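Clildale Crate & Pallet makes returnable wooden containers for growers, packing sheds and produce wholesalers. The company has one sawing and assembly site at Evuvport and a repair depot at Treven. It does not sell to the public.

## History

Godelieve Van Hecke started the business as a pallet repair shop with a single nailing bench. Most of the early work was replacing broken deck boards for two fruit packers near the port. One of them asked for a harvest crate that could be taken apart and rebuilt with hand tools, and the first crate drawing dates from that job. Pallet repair was moved to Treven when the saw line went in, and Evuvport has built only crates and bins from then on.

Raelene Te Moana joined as production manager and now runs both sites. Van Hecke remains the owner and signs off on all drawing changes.

## What we make

The standard product is an open-top slatted crate with nailed corners and a hand opening in each end panel. It is built in two heights on the same footprint, so that both can be mixed on one pallet. Floor boards are spaced to let air through and to drain wash water. The gap is set on the jig and is checked on the first crate of each batch.

Lidded crates, divided crates and bulk bins are made to order. The minimum order for any non-standard size is 300 units. Smaller runs are possible when the change is limited to panel height, as this does not require a new jig.

Soft items such as tomatoes and bunched greens travel best in the low crate. Fill level is the customer's decision, but we rate the low crate for stacking only when the contents sit below the top rail. Leaf crops that stand above the rail should go on the top layer.

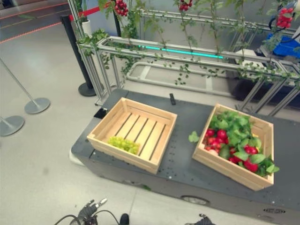
## Timber and fasteners

Boards are bought kiln-dried and stored under cover until cutting. Each pack is checked with a moisture meter on arrival, and packs that read high are held back and tested again. Knots are allowed in floor boards if they do not reach an edge. They are not allowed in end panels within a hand's width of the opening.

We use ring-shank nails in the corners and plain shank nails in the floor, where boards are replaced more often. No paint, stain or preservative is applied. Customer marks are branded into the wood with a heated die.

## Repair and return

Crates bought from us can be sent to Treven for inspection at any time. The depot sorts them into three grades: reuse, repair and scrap. Repaired crates get a small notch in one end rail, and a crate with 5 notches is retired at its next visit. Scrap wood is chipped on site and the nails are pulled out by magnet.

The depot can hold up to 490 crates for any one account between seasons. Storage beyond that is quoted separately. Crates must arrive empty, brushed clean and free of liners.

## Ordering and visits

Orders and drawing requests go to the Evuvport office. The order book for the main harvest run opens in January. Visits to the saw line are by appointment, and closed shoes are required on the floor. Ear protection is supplied at the door.

Page last revised June 5, 2023.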